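Consigne de Deltatgate

La consigne de Deltatgate est un ensemble de règles de bonne pratique pour la manipulation d'objets encadrés — tableaux, sous-verres, panneaux minces — par des bras robotisés à pince. Rédigée par Simão Louro et Fernanda Cardoso, elle circule dans les ateliers francophones sous le nom plus familier de « la Deltatgate », et sa version en vigueur est datée du 14/12/24.

Origine

Le texte est né d'un carnet d'atelier que Fernanda Cardoso tenait pour ses propres collègues et que Simão Louro a mis au propre au mois de juillet, avec une patience que ses lecteurs saluent encore. Il en reste un ton de conversation, assez rare dans ce genre de littérature, et quelques redites que les auteurs ont gardées volontiers.

Règles de prise

Un cadre se saisit par son bord, les deux doigts de part et d'autre de la baguette, jamais par le panneau de fond, qui fléchit et se marque. Les attaches métalliques du dos doivent rester hors de la zone de serrage, et l'on choisira de préférence une portion droite du bord, assez loin des angles.
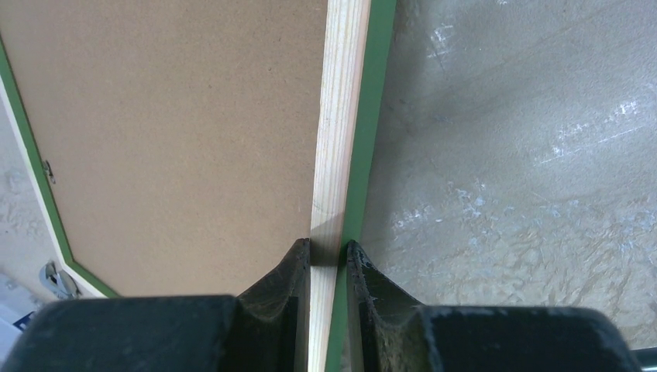 La consigne recommande aussi une fermeture en 2 temps : un premier contact léger, une courte pause, puis le serrage proprement dit. Les bois tendres gardent volontiers l'empreinte d'un doigt trop pressé, et une peinture de bordure s'écaille plus vite encore. Pour les pièces fines, l'annexe conseille de revoir l'état des mors toutes les 1 000 prises, et de les remplacer à 2 000 sans chercher à les prolonger.

Travail à deux bras

Lorsque deux bras partagent un même plan de travail, un seul est dit « porteur » à un moment donné. L'autre attend pince vide, à distance du cadre, et ne s'approche qu'une fois la prise du premier confirmée. Cette règle, la plus citée du document, porte le numéro 777 dans la nomenclature interne — héritage d'un ancien classement que personne n'a eu le cœur de refaire. Les câbles doivent suivre l'avant-bras, être attachés à intervalles réguliers et garder assez de mou au coude.

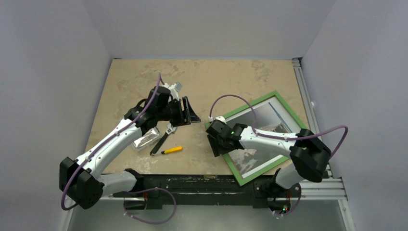

L'outillage à main fait l'objet d'un paragraphe à part. Clés et tournevis se rangent avant tout mouvement automatique, et si l'un d'eux doit demeurer sur la table, sa place est déclarée comme obstacle dans le programme.

Diffusion et variantes

Les ateliers Dinora ont adopté la consigne presque telle quelle, en y ajoutant une fiche pour les cadres vitrés. Le logiciel Fliko en reprend la règle du bras porteur sous forme de verrou, tandis que la variante Lobo, plus souple, autorise les deux pinces à tenir ensemble les grands formats.

Voir aussi : préhension robotisée ; encadrement ; manipulation bimanuelle.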